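Sastden Hilfe-Forum
Suchbegriff eingeben … Suchen
Startseite Haushalt Reinigung Müll & Recycling Neue Beiträge Anmelden

Mülltrennung im Gästezimmer: Was gehört wohin?

Von Carmela Sorrentino, 5. Juli 2023

Ich mache seit Mai die Zimmer in einer kleinen Pension, 20 Zimmer, alle mit Teppichboden. Beim Aufräumen liegen immer dieselben Sachen herum: Verpackungen von Snacks, Pappe, Masken, Taschentücher, kleine Glasflaschen, Einwegslipper. Bisher kommt alles in den schwarzen Eimer und dann in den Restmüll.
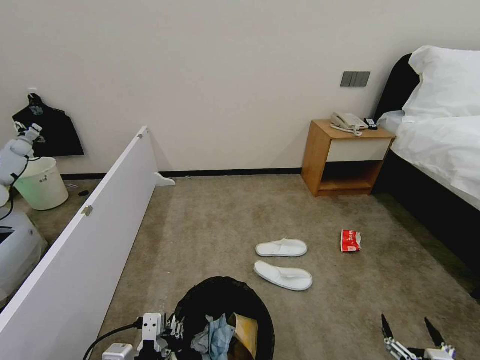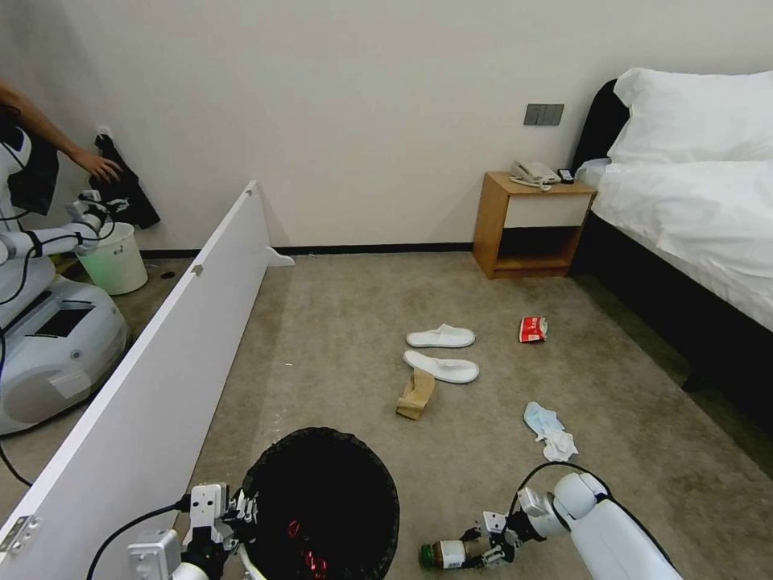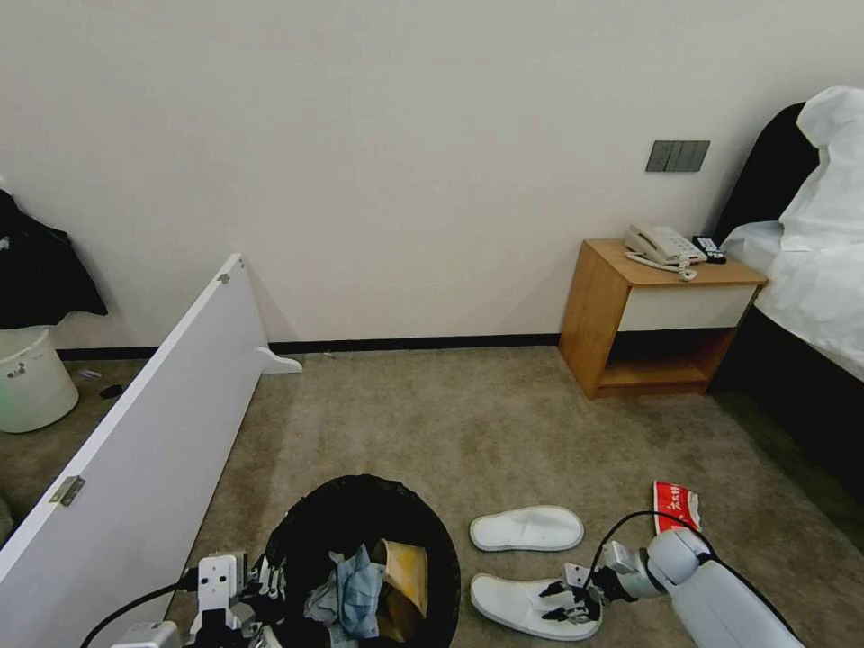 Auf allen drei Bildern: der Teppich, der Nachttisch und die weißen Einwegslipper.

Jetzt soll getrennt werden, und ich möchte das gleich im Zimmer erledigen, ohne hinterher im Keller alles noch einmal anzufassen. Es geht mir um die rote Snackverpackung, die braune Glasflasche mit dem dunkelgrünen Deckel, die Pappe und die blaue Maske. Und was macht ihr mit den Slippern? Auf dem ersten und dritten Bild sieht man links hinter der weißen Platte noch einen hellen Eimer, den könnte ich zusätzlich benutzen.

Seung-woo Koo
Bei uns läuft es so:
Snackverpackung aus Kunststoff oder Verbund: gelber Sack, wenn sie leer ist.
Glasflasche: Altglas, braun zu braun. Deckel abschrauben, Metall und Kunststoff kommen in den gelben Sack. Vorher nachsehen, ob Pfand drauf ist. Ist noch Medizin drin, erst in der Apotheke oder beim Entsorger vor Ort nachfragen.
Pappe: Altpapier, solange sie sauber ist. Mit Essensresten oder Fett in den Restmüll.
Maske und benutzte Taschentücher: Restmüll, mit Handschuhen anfassen.
Den hellen Eimer würde ich für Papier nehmen und den schwarzen für den Restmüll lassen. Glas stelle ich in eine kleine Kiste auf dem Wagen, im Beutel geht es zu leicht kaputt. Wenn Papier oder Pappe schon mit einer Maske zusammen im Eimer liegt wie auf dem dritten Bild, hole ich sie nicht mehr heraus.

Keisha Lyons
Kommt auf die Gemeinde an. Bei uns gibt es eine Wertstofftonne, da gilt wieder was anderes. Ruf beim Entsorger an.

Njoroge Makokha
Zu den Slippern: benutzte immer Restmüll, auch wenn sie noch gut aussehen. Originalverpackte lassen wir liegen. Solange der Gast noch im Zimmer wohnt, räume ich sie nur ordentlich neben das Bett und werfe nichts weg, was auf dem Boden liegt, außer es ist eindeutig Abfall. Danach saugen, auch unter dem Nachttisch, da sammeln sich die Krümel.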